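Opinion > Workshop > Machines

Print this page | E-mail this page

Leave the Cable Loose: In Defense of the Slow Setup

By Zdenka Trajkovski
2022-09-02
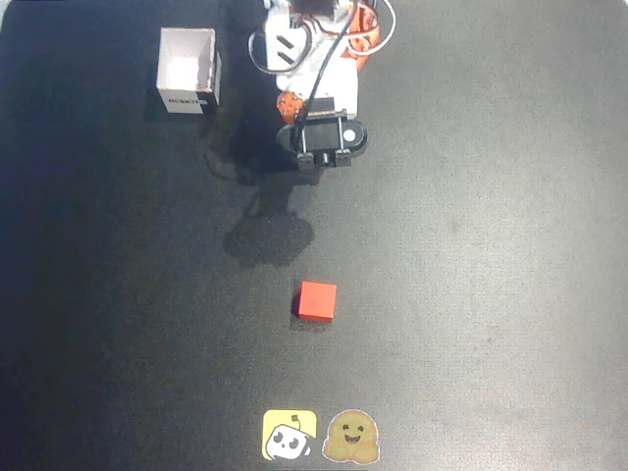

The small arm over its gray work surface, with the box on one side and the red block waiting.

I have an opinion about cable ties, and I've been holding it in since January, so bear with me.

People who set up small robot arms are in love with tidy cables. I get it. You finish bolting the thing together, you've got servos and brackets and a wire running down to the gripper, and the wire looks like a shoelace somebody forgot to tie. So you grab a tie and cinch it down, then another one farther along, and by the end the arm looks like something in a catalog. Then you ask it to reach all the way out and turn its wrist, and something has to give. On our arm it was the plug at the wrist servo. It didn't come out, which would've been kind of it. It came out a little bit, and only when the arm was stretched, and I spent most of a week blaming the software.

So now there's a fat loop of white cable by the orange servo up top, and it stays there. Visitors keep reaching for it as if they want to tuck it in (please don't!). That loop is the slack the joint needs when it swings the other way, and I worked out its length by moving the arm by hand to every awful position I could think of, power off, watching the wire the whole time. It takes an afternoon. I think it's the best afternoon you can spend on one of these machines, and almost everybody I talk to skips it.

We call our arm Tumo. The job is a plain one - pick up a block, put it in the box, do it again. If you've read anything at all about small robots you've seen some version of it, and you may have decided it's baby stuff. I used to think so too! But a block and a box will tell you more about the state of your arm than any test screen I've tried. When the gripper starts landing a hair to one side, the block gets nudged before it gets grabbed, and you see that right away. When a servo is getting tired, the drop gets sloppy. You don't need a chart for it, you need a chair and some coffee.

My quarrel is really with the fast setup. The guide we started from, the Jellero one that gets passed around a lot, has you go from bare parts to first pick in a single evening, and it's a cheerful piece of writing and I don't doubt the people who wrote it can do it. What it leaves you with is an arm that worked once. The calibration section is four lines long. It says to center the servos and save. Well, center them how? With the arm hanging, or held up? After it's been running a while or from a cold start? I've done it all of those ways and I got different numbers, and the difference was enough to miss a block.

Here is what I do instead, for what it's worth. I run the arm through its paces before I calibrate anything, because a servo that's been working sits a touch differently from one that's been on the shelf overnight. I do the joints from the base up, and I don't touch the wrist until everything under it is right. The gripper comes last, closed on nothing and then closed on the block. I write the numbers on paper. My first notebook page says 1868 for the shoulder and the one after it says something else, and if I hadn't had both pages I'd never have caught that the horn screw was backing out.

The screws! I could do a whole column on them. There are 8 on our arm that I check before every long session and I have no shame about it. A driver, a quarter turn if it wants one, move on. Stjepan Begović's old shop on the corner taught me that habit, or anyway the bench I rented from Begović did, where everything shook all day long from the presses next door.

I'll be fair to the other side. A friend of mine at Clusari runs several arms at once and says my way would eat her whole schedule. When one of hers drifts she swaps the servo, runs a quick zero and gets on with her day. She's got spares in a drawer and I've got one arm and a notebook. If I had her drawer I might get lazy too, and her arms do pick up their blocks. But she couldn't tell me why her last servo died, and I think that would bother me at night.

The longest run we've had without me touching anything was 407 picks. I was silly with pride about it. Then I went back over the gripper with a flashlight and found the thin black cable had been rubbing in one spot the entire time, with a shiny patch on it the size of a grain of rice. I moved the cable over, gave it some slack, and wrote that down too.

So if you've got one of these on your table and it's doing fine, go look at the wires anyway. Stretch it out all the way with the power off and turn the wrist as far as it goes. And if there's a cable tie up by the shoulder, get the snips.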